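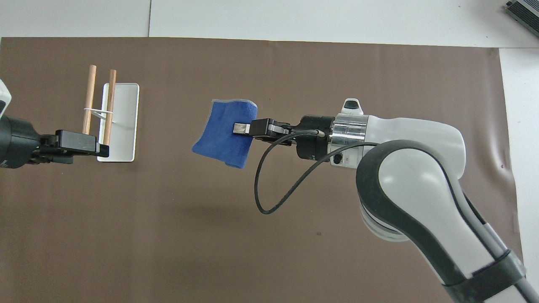 My mother ironed tea towels. She ironed pillowcases, handkerchiefs and, for one bad winter, my father's pyjamas. I don't iron tea towels, and for a long time I felt a bit slack about it. I've now come around to the view that most household cloth needs very little doing to it, and that the little it does need should be done on a table.

People fold on the couch, on the bed or standing up with the corner of a sheet under their chin. Then they complain that folding is a miserable job. Of course it is. A bed is too low and too soft, and whatever you put down on it sinks. Give the same person a flat surface at hip height with something spread over it and the job takes half the time and none of the temper.

I spread an old sheet over mine. The table has had a hard life, with glue and bike grease and four kids' worth of homework, and I don't want any of that on the clean washing. A covering also stops thin cotton from skating about when you smooth it. A cover with a few creases in it is fine.

Helmut Harms, who lives over the back fence, thinks this is all a fuss. His system is one basket for clean and one for dirty, and you take what you need from the first until it's empty. I can't fault his logic on shirts. But I have seen him go through that basket for a face washer at seven on a Monday morning, and it took longer than folding the lot would have.

The other side is Bianca Ciobanu, my sister-in-law, who folds everything into thirds and files it upright in drawers so that each piece shows its edge. It looks terrific. It also falls over as soon as you take out the middle one, and she spends her evenings standing the rest back up. She bought a folding board last year for $499, in a colour called Rivera, and it now lives behind the laundry door.

I'd put the sensible position somewhere between the two. Small cloths get folded in half and in half again, and go in a pile. Towels get folded to the width of the shelf, whatever that is in your house. Fitted sheets get bundled, and I won't hear any argument on it. I've watched the videos, I've tried tucking the corners into each other, and what I end up with is still a lump, so I'd sooner make the lump quickly.

Where I will get preachy is on teaching it. Both my boys left home able to cook a decent curry and neither could fold a towel. That was our doing. We did it for them at night while they were in bed, and it never looked to them like a job that existed. If I had my time over I'd have put the pile on the table after tea and made them stand there with me until it was gone.

The tea towels are still not getting ironed.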